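Local Business | Food & Drink | Tags: tea, small producers, Toledo

Kusia hibiscus and dried flower line moves into larger Toledo space

January 2022

TOLEDO – Kusia, a small company that sorts and packs dried flowers and herbs for tea, has moved its packing work into a larger unit on Beller Street and plans to add three new blends to its list before the spring.

The company signed the lease in October and spent the following weeks painting, putting in shelves and waiting for an electrician. The first orders left the new address shortly after New Year's.

Owner Josué Paiva said the old place, a rented kitchen behind a bakery, had become too small for the sorting tables. Staff were stacking boxes in the hallway and had to carry them out again every time a delivery came in.

"We could pack or we could sort, but we couldn't do both on the same day," Paiva said. "Now the tables stay up."

Sorting is the slowest part of the work. Dried flowers arrive in large paper sacks and are spread out in thin layers. Stems, dust and broken pieces are taken out, and the whole pieces go into trays by size and color. The larger ones are sold in clear jars, where customers can see them. Smaller pieces and crumbs go into tea bags, which bring in most of the company's income.

Paiva said color is the first thing he looks for. Material that has been stored badly turns a flat brown and loses its smell, he said, while good stock keeps some red or copper in it even after months in the sack. Texture comes next. A piece that bends has taken in moisture and goes back to the drying racks.

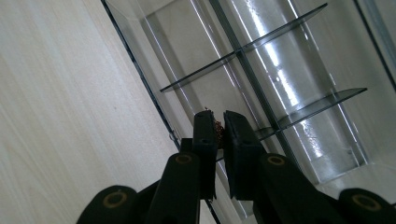 Customers don't always agree on what belongs in the jar, and Drimano, the grocery store that carries most of the Kusia line, has heard from both sides. One shopper told the store that she would be happy to pay less for a jar with the broken bits left in, as it all ends up in the strainer anyway. Another wrote that the whole pieces were the only reason he bought it, and asked that the jars be packed less tightly so they don't get crushed on the way home.

Paiva said both comments were passed on to him. He has ordered a wider jar for the whole flowers and will sell the broken pieces in a plain paper bag at a lower price, starting with the next delivery to the store.

The new unit measures 779 square feet, with a loading door at the back and a small office at the front. The drying racks stand along the inside wall, away from the windows. A dehumidifier was the largest single purchase for the move. Toledo summers are humid, and last year the company threw away several sacks that had gone soft in July.

Kusia currently fills 4000 jars and bags a month. Paiva said he does not expect that number to rise much this winter. The extra room will first be used to keep more stock on hand, so that a late shipment does not stop the work. In the past year some deliveries came weeks after they were due, and two blends were missing from store shelves for most of the fall.

The three planned blends will use hibiscus, rose hips and orange peel in different amounts. One of them will also contain mint from a grower outside the city. Names have not been chosen. Samples will be handed out at Drimano once the labels are printed, and shoppers will be asked to fill in a short card saying which one they would buy.

Prices for the current line will stay the same through the spring, with the exception of rose buds, which have gone up at the supplier. Customers who return empty jars to the store, washed and with the lid, will still get a small discount on the next one.

The unit on Beller Street is not a shop, and Paiva asked that people not come to the loading door to buy tea. He said he may open the front office for sales on certain mornings later in the year, if the city approves a change to the permit. An application has been filed. Until then, the full line is sold at Drimano and at the indoor market, where Kusia shares a table with a honey seller.

The company is also looking for one part-time sorter. No experience is needed, but applicants should be able to sit at a table for several hours and should not be allergic to pollen. Applications can be left at the customer desk at Drimano.

26 shares | 3 comments

Contact the newsroom | Send a correction | Back to top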